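Sameo Opens Second Day Care and Training Centre for Dogs in Wikville

WIKVILLE, 2020-11-27 – Sameo, the dog training and day care company, has opened its second centre, in the Nasution district of Wikville. The new premises will offer day care, puppy classes, adult obedience training and a rehabilitation programme for older dogs and dogs returning to exercise after surgery.

Bookings are now being taken for all services except evening classes, which will open to new members once the current waiting list has been cleared.

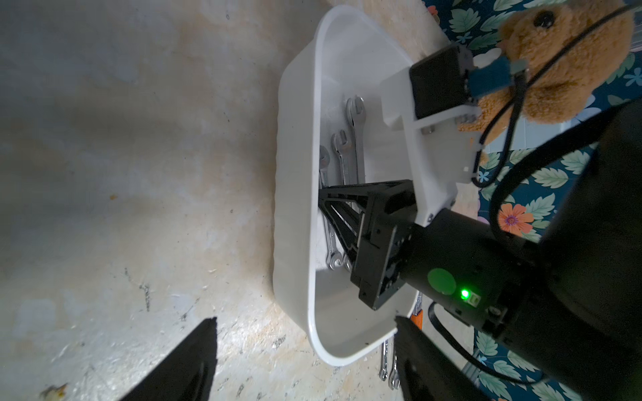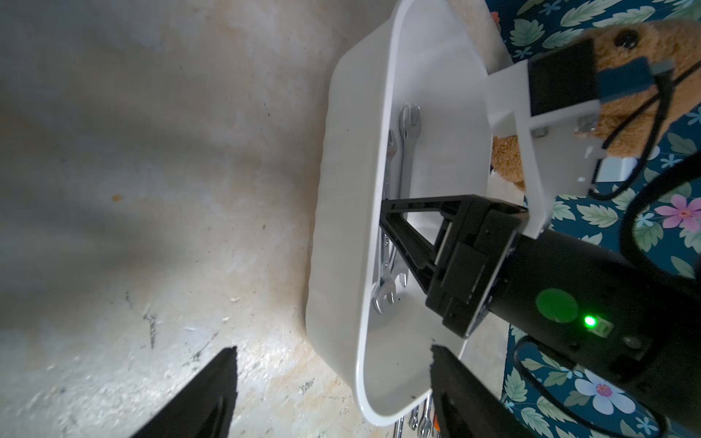

Wrenches in a white tray on the concrete floor.

The centre covers 3,417 square feet on a single level and has been divided into a main training hall, two day care rooms, a quiet room and a treatment area. An outdoor exercise yard is reached directly from the day care rooms, so that dogs do not need to pass through reception while classes are arriving or leaving.

Sameo signed the lease in September and has fitted out the building in stages. Rubber matting has been laid throughout the training hall to give dogs a secure footing when turning and jumping. The two day care rooms are separated by a solid partition, and dogs will be placed in one or the other according to size, age and temperament after an assessment visit.

"Many of our members have been travelling across Wikville twice a day to bring their dogs to us, and a good number of them live in or near Nasution," said Izzati Pangaribuan, Director of Sameo. "We have wanted a second centre for a long time. We were not prepared to open one until we had enough trained staff to run it to the same standard as the first, and we are pleased that we have now reached that point."

Day care

Day care will run from early morning until evening throughout the working week, with shorter hours at weekends. All dogs must be vaccinated and must attend an assessment before their first full day. The assessment lasts two hours and includes a period alone with a handler, an introduction to one other dog and a short spell in the group. Owners will receive a written report, whether or not a place is offered.

Group sizes will be kept small, and each group will have a rest period in the middle of the day. Dogs that find group care tiring may be booked for half days. Meals can be given on request if food is supplied in a labelled container.

Puppy and adult classes

Puppy classes will be open to dogs from the age of 3 months. The course runs for eight weeks and covers handling, recall, walking on a loose lead and calm behaviour around visitors. Adult obedience is taught at three levels, and dogs that have completed a course elsewhere may join at the second level following a short practical test.

An introductory agility course will also be held in the training hall. It is intended for owners who have not taken part in the sport before, and equipment will be set at a low height for all young dogs. Members who wish to train for competition will continue to be taught at the original centre, where the larger outdoor field is available.

Rehabilitation programme

The rehabilitation programme is offered together with Diseck, a canine physiotherapy practice that will hold clinics in the treatment area. Dogs will be accepted only with a referral from their own veterinary surgeon. Sessions may include guided exercise, balance work and massage, and progress notes will be sent to the referring practice.

"Older dogs are often left out when training centres plan their timetables," Ms Pangaribuan said. "They still enjoy learning, and their owners value advice on how much exercise to give and how to give it safely. I am very glad that Diseck will be working alongside our trainers."

Membership and visits

Existing members of Sameo may use either centre at no extra charge. The first 250 new members to join at Nasution will have their registration fee waived. Day care packages bought at one centre may be used at the other, although the dog must be booked in by the previous afternoon.

Owners who would like to see the premises before booking are asked to arrange a visit by telephone. Visits will be held outside day care hours and visitors are asked to leave their dogs at home on this occasion.

About Sameo

Sameo provides dog training, day care and behaviour advice in Wikville. More than 2,000 dogs have completed its courses. Its trainers use reward-based methods, and all staff hold a current certificate in canine first aid.

Press enquiries should be addressed to the Sameo press office.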